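The room on Balora Street had one low bed, a gray carpet and a key that turned only to the left. The sister came on the train from Jarnau to empty it. She had until seven, and she began with the floor. 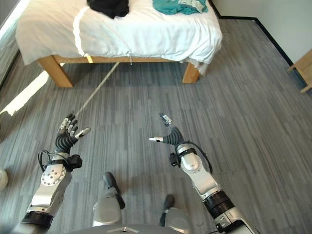
The carpet by the low bed, with the light cord across it.

She did not pull the cord. Her mother had always said that a cord belongs to somebody. So she took the clothes first, the dark ones and the green ones, and she did not fold them, for folding was a thing her brother did.

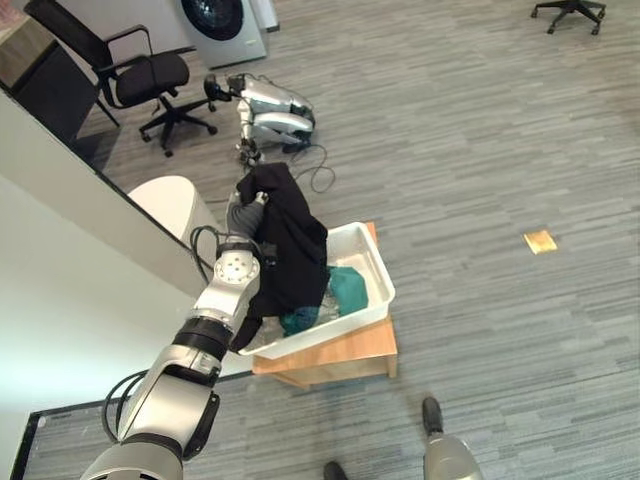 Leave the green for last, the landlady called from the stairs, he was fond of green. The sister answered that she would. Then she sat on the bed and read his letter from April again, slowly, until the bus number 216 stopped under the window.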